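Looking After a Wooden Cutting Board

By Shalini Dubey
October

Last updated: October, 4:30 p.m.

A wooden board will last for years if it is washed by hand and oiled now and then. Most of the ones that get thrown out were left in the sink overnight or went through the dishwasher.

Wash the board with hot water and a little dish soap as soon as you finish with it. Do both sides, even if you only used one. Wetting a single face makes the board cup, and then it rocks when you chop. Wipe it with a towel and stand it on its long edge until it feels dry all over.

If your board has a juice groove, run a soft brush along it. Grease settles there and turns sticky.
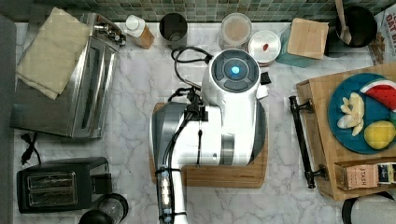 A wooden board with a juice groove, on a marble countertop.

For onion or garlic smells, sprinkle coarse salt over the surface and rub it in with half a lemon. Leave it five minutes, scrape off the gray paste and rinse. Beet and berry stains fade with the same treatment but may need two rounds.

Oil the board once a month if you cook daily. Use food-grade mineral oil. Olive oil and other cooking oils go rancid in the wood. Pour on a tablespoon, spread it with a paper towel, and do the edges and end grain too. Let it soak in for 30 minutes or overnight, then wipe off what is left. A new board will take three or four coats the first week.

Light knife marks can be sanded out. Start with 114 strokes if you like counting, as my aunt Vandana does, but going by feel works just as well. Sand with the grain, wipe off the dust, dampen the board to raise the fibers, let it dry and finish with a finer paper before you oil it again.

Keep the board away from the stove and out of direct sun. Deep cracks hold food and can't be cleaned properly, so a board with a split in it should be replaced.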